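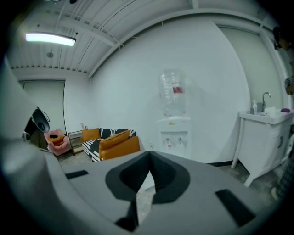

Brahim Samir wrote back on the first draft that a rule you can't check from the doorway isn't a rule, and that half of mine would have to go. He was mostly right. I had 80 lines of guidance for people working with hand-held grippers in ordinary rooms, and plenty of them said things like "take care with cables" (take care how?). So I sat down with the Flolis and Kastside notes and rewrote the lot.

4.2 What the room rules ask for

The version we tested in March sorts everything by when you check it. Before you pick up the grippers, you look at the floor and the power. While you're holding them, you look at the markers and your own feet. When you put them down, you write up what you changed. I tried other orders, including a very tidy one by type of hazard, and people at the Gerninmont site kept skipping pages to find the line they wanted.

Floor cables took the longest to settle. My first wording banned them outright, and that lasted one morning! Real rooms have chargers and power strips, and the grippers have cables of their own. The rule we kept says that any cable in the working area gets noted on the sheet, and that you stand so you never have to step backward over it. Large objects on the floor go on the same sheet, along with anything that sticks out from them at shin height.

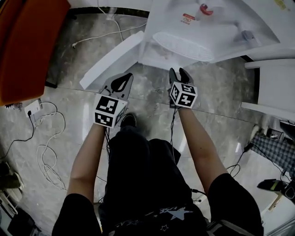
Word count, Section 4: 388

Figure 2. Working over the floor with two hand-held grippers, each with a marker cube. A white appliance lies on its side ahead, with cables on the floor to either side.

The marker rule is shorter. Keep the cube faces clean, don't wrap a hand or sleeve over them, and check both cubes again after any break. Frerichs, our other test site, wanted a fixed cleaning interval — I left that out, as our sheets didn't give us anything to base a number on.

The rule on other people in the room still bothers me. We say that anyone present has to know when a take starts and has to agree to being recorded, and that either person can call a stop. Out of 200 sheets, 100 had the consent box ticked and no name next to it. I don't think that's good enough, and the next version puts the name first on the line and the box after it.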